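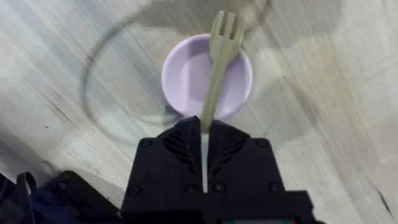

# Grant portal: festival application stuck on "Pending Level of Government"

**Opened by:** Town of Odcombe, clerk's office
**Product:** Tultberg Grants, municipal edition
**Priority:** High (we picked High; the system changed it to Normal)
**Status:** Closed, see last entry

## Problem

Odcombe is applying to the state's civic celebrations fund for money toward Founders' Day. The county is applying to the same fund for money toward County Heritage Day, which falls on the same Saturday, in the same park, and has the same brass band. Relations between the two bodies are cordial in the way that relations are cordial at a property line.

When we hit Submit, the portal returns:

`E-60: Another level of government has claimed this celebration.`

We would like it noted that the town has been celebrating this celebration for a good deal longer than the county has known where the park is.

## Steps to reproduce

1. Log in as a municipality.
2. Enter event location as Drakow Park.
3. Enter any date in the second half of June.
4. Press Submit.
5. Read E-60.

## Log

**Wednesday, 9:10 a.m. (Odcombe)** Cleared the browser cache, as the help page suggests. The county's claim was not in the cache.

**9:45 a.m. (Tultberg support)** Thanks for reaching out! E-60 appears when two applicants list the same venue and date. Could you try a different date?

**9:52 a.m. (Odcombe)** The town was founded on the date it was founded. Moving it would take a charter amendment and, I suspect, a lawsuit.

**10:30 a.m. (support)** Understood. Could you try a different venue?

**10:41 a.m. (Odcombe)** Tried the parking lot behind town hall. The form accepted it and then asked for our expected attendance. We entered 1,225, same as on last year's report. It said the lot holds 60. Changed it back to the park. E-60 again.

**11:20 a.m. (support)** Looking at your draft, the Sponsoring Government field is set to "State." Was that on purpose?

**11:34 a.m. (Odcombe)** No. It fills itself in when you tick "I agree to display the state logo." If you untick the box, the field goes blank and the Funding tab disappears. So as far as the software is concerned, whoever's logo is on the banner owns the holiday. Several members of our council hold the same view, but they would prefer it weren't in the software.

**1:05 p.m. (support)** We can reproduce the logo behavior. Passing to the second-line team at Halvorsen, who maintain the eligibility rules.

**2:50 p.m. (Halvorsen)** Two separate things going on:

- The logo checkbox writes to the wrong field. It should set Acknowledgment and is setting Sponsor.
- The rule behind E-60 compares venue and date but ignores the event name. The first applicant to save a draft gets the claim, even if they never submit. The county saved a draft in February containing a title and no other text.

**2:58 p.m. (Odcombe)** So they planted a flag.

**3:15 p.m. (Halvorsen)** Technically a placeholder record. We've released it. The county can still apply and won't lose anything they typed.

**3:20 p.m. (Odcombe)** They typed "TBD Heritage."

**3:40 p.m. (Odcombe)** Resubmitted. E-60 is gone. New message: the project description is over 500 words. It is. Three council members each wrote a paragraph on what the day means, and none of the paragraphs agree. Cut all three and pasted in the parade route.

**3:55 p.m. (Odcombe)** Accepted. Confirmation email received, addressed to the county.

**4:10 p.m. (Halvorsen)** The email template reads the contact from the released claim. Fixed by hand on your record. Please confirm you have a new copy.

**4:22 p.m. (Odcombe)** Have it. Right town, right event, somewhat large state logo.

## Workaround for other towns

Until the patch is out:

1. Save a blank draft as early as the portal opens.
2. Tick the logo box last, then go back and set Sponsoring Government by hand.
3. Check the name on the confirmation before forwarding it to anyone elected.

## Resolution

Checkbox fix is scheduled for the next release. Drafts with no body text will expire after 30 days. Ticket closed by support.

**Reopened 4:47 p.m. (Odcombe)** County called. They are getting E-60.

**4:59 p.m. (support)** Working as designed. Closed.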